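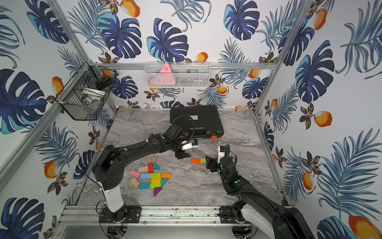
*Both arms over the marble-patterned floor, with the wooden blocks and the black case between them.*

# Brora: two-arm block handling

Hello, and welcome! Brora is a set of demonstrations for anyone who wants to teach a pair of arms to handle small wooden blocks (and the things that tend to sit near small wooden blocks). It grew out of an older set called Wokness, which used one arm and a plain backdrop, and if you've worked with that one you'll find most of the file layout comfortably familiar.

## What's inside

- 2,851 episodes, each one a single attempt at a single task
- 2 arms, both with a parallel gripper and a wrist camera
- one fixed view of the whole cell, like the still at the top
- joint positions, gripper opening and a short written instruction per episode

We recorded everything by hand-guided teleoperation, mostly in December, with a few sessions afterward to fill in tasks that looked thin. Nearly all of the instructions name a block by its color and shape, so you'll meet plenty of "pick up the purple triangle" and "put the orange block next to the green one."

## About the cell

The leafy wallpaper stays up for the whole set. We like it, and it also gives the cameras a busy background to cope with, blues and oranges included, which overlap nicely with the block colors. Please don't crop it out before you've tried training with it!

## Splits

We held back 300 episodes for testing. They use starting layouts that don't appear in training, and we'd be grateful if you left them alone until the very end.

## Known rough spots

Failed grasps are kept and marked `success: false`. In almost 80 episodes the left wrist stream starts a little after the right one; `sync_notes.csv` lists them all. Color names were typed by different people, so "teal" and "light blue" sometimes trade places.

## Contact

Questions, fixes and stories of what you trained are all welcome. Write to Meenakshi Bajpai through the Ezeani project page, and please mention which version you downloaded.

Last edited Mar 25, 2018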